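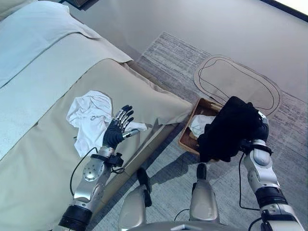 Abb. 4: Weißes Tuch auf der beigen Decke am Fußende des Bettes

4. Fangtagebuch einrichten und ersten Fang melden

Schön, dass Sie bis hierher durchgehalten haben! Ihr Droneo-Handgerät ist geladen und angemeldet, jetzt kommt der Teil, auf den sich die meisten Angler freuen. Nehmen Sie sich ruhig eine Tasse Kaffee dazu.

1. Öffnen Sie das Menü »Gewässer« und wählen Sie Ihr Revier, also Plonlow oder Drosamholm. Wer an beiden Seen fischt, legt bitte zwei Tagebücher an.
2. Tragen Sie die Nummer Ihres Erlaubnisscheins ein (ohne Leerzeichen, das Gerät ist da leider etwas pingelig).
3. Stellen Sie unter »Mindestmaß« für Drosamholm 600 mm beim Hecht und 425 mm beim Zander ein.
4. Legen Sie den Fisch an die Messleiste, lesen Sie die Länge ab und tippen Sie auf »Fang melden«.
5. Warten Sie auf den doppelten Signalton. Bleibt er länger als 30 Sekunden aus, senden Sie die Meldung noch einmal.

Hinweis: Die Schonzeiten sind auf dem Stand vom 13.3.20. Im November gelten am Plonlow eigene Regeln, schauen Sie dann lieber kurz auf den Aushang am Steg.

Achtung: Untermaßige Fische sofort und mit nassen Händen zurücksetzen, die Meldung hat Zeit!

Erscheint der Fehlercode 1602, lesen Sie weiter in Abschnitt 7, »Escobedo-Adapter neu koppeln«.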